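## The drawer I was avoiding

In July I finally opened the bathroom drawer that does not close since we moved to the flat. I took everything out and put it on a table in the other room, because in the bathroom there is no place even for a towel.

My rule was simple. Black pouches together, the pink hair dryer by itself, and the markers standing in their yellow holder, because I have no idea how markers came to live in a bathroom.

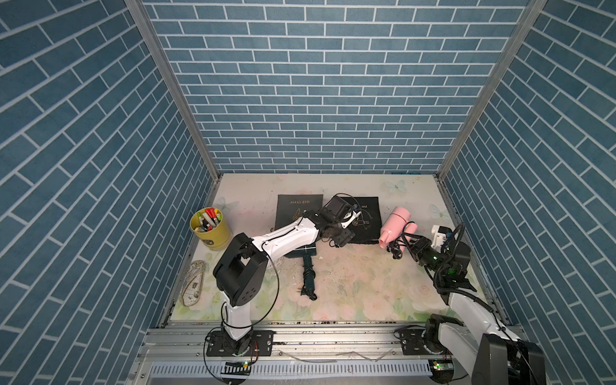
I gave myself 14 minutes and needed much more. The pouches are the slow part — each one has another small thing inside, and I must decide about it. I threw away 2 old combs and a Murkex cream which had lost its colour.

The hair dryer will get a hook, I think. Barico sells one that goes inside the cupboard door, but I would like to measure the door first. Last time I bought a shelf without measuring, and it is still behind the wardrobe.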